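Section 4. Your first chore: clearing a table into a bin

If you've followed me through Sections 1 to 3, your arms are bolted down, the grippers open and close when you ask them to, and you've found the stop button with your eyes shut. (Do that last one. I mean it.) Now we get to the part everybody wants to skip to, where the machine does some housework.

I'll tell you where I stand before we start. People write to me and ask if a two-arm setup like Galtus can do chores yet. My answer in February was "one chore, slowly, if you set it up nicely." My answer as of May 2020 is the same, with a bit less "slowly." It can tidy things off a table into a bin. It can't tidy a kitchen. If you bought the kit hoping for the kitchen, please read the note at the end of this section before you get mad at it.

What you need

A table you don't mind scratching
One plastic bin, stiff enough to keep its shape when it's bumped
A handful of things to put away
The Pulterlow software, already running, with both arms showing as ready
A chair for you, out of reach of both arms

4.1 Set up the table

1. Clear everything off. Wipe it down too. Crumbs don't bother the arms, but sticky spots do, because a thing that sticks a little will slide when you planned on it lifting.

2. Put the bin at one side, where the nearer arm can get over the rim without stretching. I used to put mine in the middle and the arms spent all day reaching around it.

3. Push down on the bin with your palm and try to slide it. If it moves easily, put something heavy in the bottom or stick it down with double-sided tape.

4. Run each arm by hand (Section 3.4) from the far corner of the table to a spot above the bin. Watch the elbow, not the gripper. The gripper will be fine. The elbow is what takes out your coffee.

Note: Shiny tabletops throw reflections from ceiling lights, and the software sometimes reads a bright patch as a thing to pick up. If an arm keeps pinching at bare wood, turn off a light or move the table a couple of feet before you go poking at the settings.

4.2 Pick your first things

Start with easy stuff. Sponges are great. So are wooden blocks, balled-up socks and plastic cups. All of these look about the same whichever way they land, and they forgive a crooked grab.

1. Place one sponge in the middle of the table.

2. Choose Tidy, then Single Item.

3. Press Start and keep your hand by the stop button.

4. Let the arm finish the whole move, including the trip back home, before you touch anything on the table.

5. Do it again with the sponge somewhere else. Then again. I know it's dull! Keep going until you get 12 clean drops in a row, then move on to the next kind of thing.

Caution: Never reach in to "help" a gripper that's struggling. Stop it first, then help. Harpreet Bélanger, who tested an early draft of this guide for me, got a nasty pinch from a sock she was only trying to straighten out.

4.3 Two arms at once

Once singles are going well, you can let both arms work. Go to Tidy, then Shared Table, and draw the line down the middle where one arm's side ends and the other's begins. Leave a strip that belongs to neither. The default strip is narrow and I'd double it for your first week.

Set the speed to 80 percent or lower. The arms do watch out for each other, but they're a lot more polite about it when they're not rushing.

If both arms freeze with their grippers facing each other, each one is waiting for the other to go. Press Stop, send the left one home and start again. Lowri Llewellyn calls this "the doorway problem" and has asked me more than once to put her name on it, so there you go, Lowri.

4.4 Things with cords

Okay, here's where it gets interesting, and where a lot of people give up.

A cord turns one object into a bunch of objects that happen to be joined together. Take a desk lamp. You and I would grab the lamp, gather up the cord in the other hand, and drop the whole mess in the bin without giving it a thought. The arm sees a lamp head, a plug some distance away and a pile of loops in between, and it has to work out that picking up any one of those is going to drag the rest along.
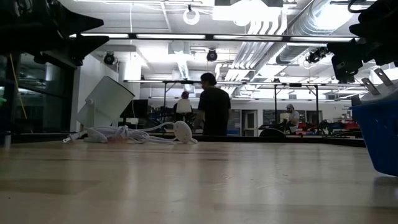 So my advice is to deal with the ends first. A plug or a power adapter is small and stiff and a gripper can get a decent hold on it. Loops are the worst thing to grab, since you never know which one you've got until it pulls tight.

1. Lay the item down with the cord loose. Don't coil it neatly. If you coil it you're doing the chore yourself, and you'll learn nothing about what the machine can do.

2. Choose Tidy, then Corded Item. Tap the body of the item on the screen first and the plug second.

3. Check that the two colored dots on the screen landed where you tapped. White cords on pale wood fool it pretty often, so drag the dots over if you need to.

4. Set Lift Height to high. The cord needs to clear the rim of the bin, and it hangs down farther than you'd guess.

5. Press Start. The arm nearest the plug goes first and holds it up. The other arm takes the body. They move to the bin together and the body goes in before the plug.

6. If the cord snags on the rim, press Pause (Pause, not Stop — Stop lets go of everything on this version). Free the cord with a wooden spoon or something else long, keep your fingers out of there, then press Resume.

Note: Prongs catch on things. If an adapter ends up perched on the rim with its prongs in the air, the software may still count the job as done. It checks whether the gripper is empty and that's all it checks. Look for yourself before you run the next item.

Caution: Practice only with things that are unplugged and that you could stand to lose. No glass shades, no bulbs that can shatter. Nipon Chaiyaporn ran this whole section with a string of party lights and I'm told he was still sweeping up at dinnertime.

4.5 When it doesn't work

The gripper closes on nothing. Redo the height setting in Section 2.6. Nine times out of ten the table got leaned on.

The lamp rolls away. Round bodies do that. Switch Approach from Side to Top, and if that doesn't fix it, lay the item so it rests against its own base.

The cord comes up but the body stays put. You've probably tapped the dots in the wrong order. Body first, plug second.

The arm drops things short of the bin. Someone moved the bin. Put it back or teach the spot again.

The arm lifts the bin. Lower the grip force to 2 and check that the lift path isn't crossing the rim. Then send me a video, please, I collect these.

Note on expectations

I promised I'd come back to this. A person clears a messy table in the time it takes to complain about it. With cords involved, I set mine going and answer mail. Gifty Frimpong runs a small repair shop over in Teserdale and asked me flat out if she could have one clearing her benches at the end of the day. I told her no, not yet. Her benches have screws, rags, cables, half a sandwich and somebody's reading glasses on them, and the machine doesn't know which of those goes in the bin. She could have it clear one bench where only one kind of thing ever gets left, and she's thinking about that.

The grabbing has gotten pretty good, I think. What's missing is the knowing — what's trash, what's still in use, what's joined to what. Penrose, the next software release, is supposed to find cords and plugs without your tapping on them. I'll rewrite 4.4 when I've tried it on my own table.

Before you go on to Section 5, send both arms home, switch off at the wall, and empty the bin by hand.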